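Suturing course for surgical trainees opens its second year at Illadura

Jul 15, 2021

The training centre at Illadura has opened registration for the second year of its suturing course, which will begin in November. The course has 18 places and is meant for trainees who already know the basic knots from open surgery and now wish to learn the same work with robotic instruments.

Needle, thread and tissue: the subject of the course. 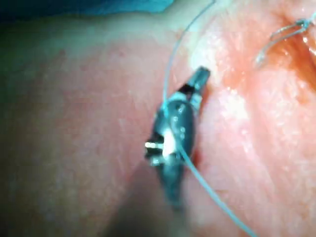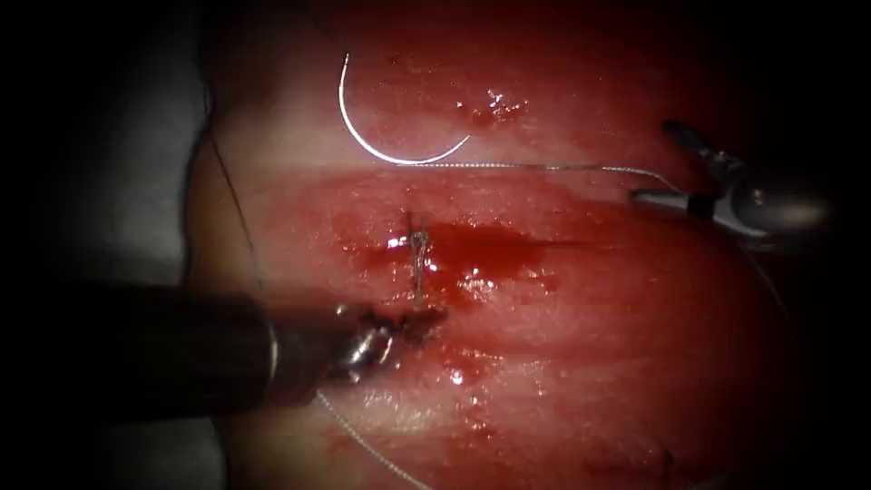
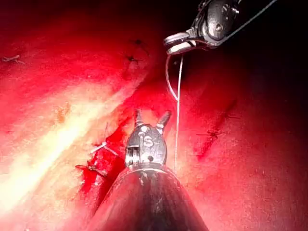
The programme was prepared by the Ní Mhurchú teaching unit together with Grudik, a small firm which produces practice materials for hospitals. It lasts 3 days. The first day is given completely to the handling of the needle: how to take it, how to turn it between two instruments, and at which point of the curve it should be held. The organisers say that many trainees want to pass quickly to the knots, and that most of the difficulties they meet later come from a needle which was badly held at the beginning.

On the second day the participants work with the thread. They practise the running suture and the interrupted suture, first on flat pads and afterwards on pads with a fold, where the two edges do not lie at the same height. Much time is reserved for the tension of the thread. With robotic instruments the surgeon may feel very little of the pull in the hands and must learn to judge it with the eyes, from the way the thread lies and from how the tissue moves. A thread that is pulled too strongly can cut the tissue or break, and one that is left too loose does not keep the edges together.

The third day is for complete exercises. Each participant closes a prepared wound from the first stitch to the last knot, and the work is then discussed in the group. Marks are not given. Instead, every participant receives a written page with remarks on the spacing of the stitches, the depth of the bites and the length of the tails that were left after cutting.

According to the centre, the main change from the first year is the size of the groups. Last year six persons shared one console and the waiting was long, a complaint which came back in nearly all the evaluation forms. This year there will be three persons at each console, and those who are waiting will have a bench beside it where they can tie knots by hand with ordinary needle holders.

Another change concerns the thread itself. In the first year only one thickness was used. The new course will use two, and the participants will be asked to repeat the same exercise with both. The finer one is more difficult to see against the tissue and slides more easily out of the jaws, so it will be kept for the afternoon hours. The centre has put aside 3,000 needles with thread for the practice sessions, including those used on the bench.

The evening lecture of the second day will be open also to persons who do not follow the course. It is dedicated to the nurses and assistants who prepare the instruments and pass the needles in and out, and it will treat the counting of needles and the exchange of instruments during a long operation. The lecture hall of the Jostano building has 110 seats. Entrance is free, but it is necessary to reserve a place by writing to the secretariat.

Applications for the course should contain a short letter and a confirmation from the hospital where the trainee is employed. Those who applied last year and did not receive a place must send a new application, but the confirmation can be used again if the hospital is still the same. The teaching is in English. Lunch is included in the fee, accommodation is not, and the secretariat can send on request a list of simple hotels near the centre.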